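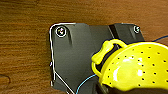 Clollasdale Records Office wrote to us in February to say that its reading room had gone through a full winter on one filling a day, and asked whether the larger tank could be fitted to the units it already owns. It can. The tank is listed under Accessories, and the change requires no tools.

Caltora Zinon 15 Evaporative Room Humidifier

The Zinon 15 is a free-standing humidifier for reading rooms, music rooms, small galleries and archive stores. It draws room air through a wet filter drum and returns it at a steady moisture level. The unit produces no visible mist and leaves no white dust on shelves, instruments or cases.

The target humidity is set on the front dial. When the room reaches the set level, the fan drops to its lowest speed and the drum stops turning. A lockable cover may be fitted over the dial in rooms open to the public.

Specifications

Tank capacity: 15 liters
Height: 841 mm
Fan speeds: three, plus automatic
Filling: by hand from the top, or by water line with the optional kit
Power: standard grounded outlet
Cabinet: powder-coated steel, light gray or white

Placement

The unit should stand on a level floor, away from outside walls and radiators. Air must be able to move freely on all sides. Do not place the unit directly beside a piano, an open bookcase or a framed work on paper – damp air leaving the outlet needs space to mix before it reaches the object.

Rooms with frequent door traffic may need a second unit. Customers are asked to send a floor plan with ceiling heights before ordering more than two.

Care

Empty and rinse the tank weekly. The filter drum should be washed in clear water once a month during the heating season and replaced each fall. Units fitted with the water line kit also require a yearly check of the inlet valve. Use only Nishimura filter drums; other drums do not seat fully and will void the warranty.

Ordering

Zinon 15, light gray or white: $2,370
Water line kit: $534
Larger tank, Nishimura filter drum and dial cover: see Accessories

Prices are valid from 5/14/23 and do not include delivery or sales tax. Schools, libraries and museums may order against a purchase order. Returns are accepted within 15 days of delivery, provided that the tank has not been filled.

Replacement feet and tank caps may be ordered separately through the parts desk. Please state the serial number, found on the plate behind the tank.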